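I went to the Tistgate open day mostly for the free coffee, and ended up staying three hours! Maarten Verstraete walked us through the old Soliman building – all 147 steps of it – and talked nonstop about the tenants who moved in last September.
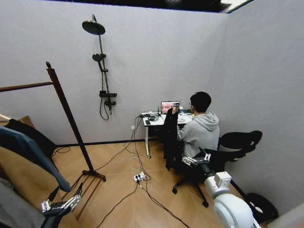
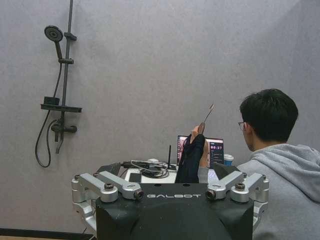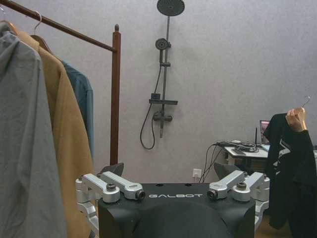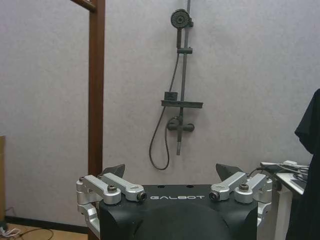 Vol. 10, No. 3

The roof garden was my favorite part (bring a jacket, it's windy up there). Tarek Ragab let us taste his mint and sold me a tomato plant I have no room for. I'd go again just for the view over the canal.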